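Starting a thread on the play kitchen clear-out, partly so I'll finish it. It's March, the grandparents are coming, and I stepped on a strawberry at 5 a.m.

**1/** Background for anyone new: we moved to Plokberg with one box of pretend food. One! Then came birthdays, hand-me-downs, and a swap table at the library where I have zero self-control. The stuff had spread to every room, including the bathtub.

**2/** The rule I set myself: everything comes out of the bins before anything goes back in. I've tried tidying one bin at a time and all I do is move the mess sideways (and then sit on the floor and make a fake sandwich).

**3/** The big Junico tub went first. It was supposed to be "just vegetables." It had vegetables, yes, and also a sock, a harmonica, and a library card that I paid to replace in the fall. So that was a fun moment for me.

**4/** Somebody asked where I sort all this. White tabletop, good light, no rug for the small pieces to vanish into. I put the food and the dishes out together because I want to see which ones go with which before I pick containers. 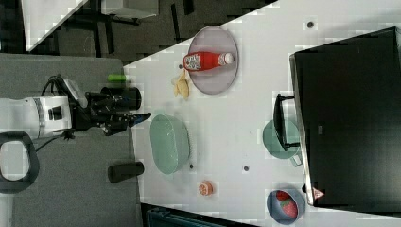 **🍓 FOOD + DISHES**

**5/** The strawberry got the blue-gray bowl and I'm keeping it that way. Round bowl, round-ish fruit, everybody's happy. The pale green oval one is still empty and I keep changing my mind about it. Bread? Do we even own bread anymore?

**6/** Red bottle on the lavender plate is only there because it rolls. It has a white cap and I've always called it ketchup. My youngest calls it "soup." I've been served a lot of soup.

**7/** The banana is a keeper, no discussion. It's been a phone for longer than it's been a banana. Last week it was a phone I wasn't allowed to answer because the call "was for the dog." We don't have a dog.

**8/** The little orange-and-white fruit slice is the one I'd be sad to lose. It's tiny and it ends up in coat pockets, so I'm giving it a zip pouch with the other small stuff. (I said that last year too. This year I own the pouch.)

**9/** Teal green mug: staying. We had 3 mugs when we moved in and I'm not giving up looking for the others. If you've ever found a toy mug inside a rain boot, please tell me which boot.

**10/** OK, containers, since a few of you asked. I'm using the shallow Herneck trays for food and one deep bin for plates and bowls. Shallow is the whole trick for us. If the kids can't see the bottom, they tip the thing over, and then we're back at the bathtub.

**11/** Plates go in standing up, like records. Bowls nest. Mugs go in last, on top, where they'll be removed right away and carried off to wherever mugs go.

**12/** Labels: I tried words, but only one person in this house can read them and it's me. Now I draw the thing on a piece of masking tape. My drawing of a bowl looks like a hat. They know what it means, so the hat stays.

**13/** Giveaway bag so far has 19 things in it, mostly doubles. Four identical tomatoes! Who needs four? (I asked. The answer was "me." I kept one and hid the rest under a sweater.)

**14/** For the washing question: warm water, a drop of dish soap, an old toothbrush for the creases, then a towel overnight. Anything with a paper sticker just gets a damp cloth. I learned that one with a cereal box that turned into oatmeal.

**15/** The bag is going to the Antunes thrift store on the corner, the one with the bell on the door. They take toys up to noon. I'm walking there without the kids or it'll all come home again.

**16/** Still to do: the felt pizza, the cash register, and whatever's making that beeping noise in the closet. I'll add to this when I find it. If you have a good way to store felt toppings, send it over, my olives are everywhere.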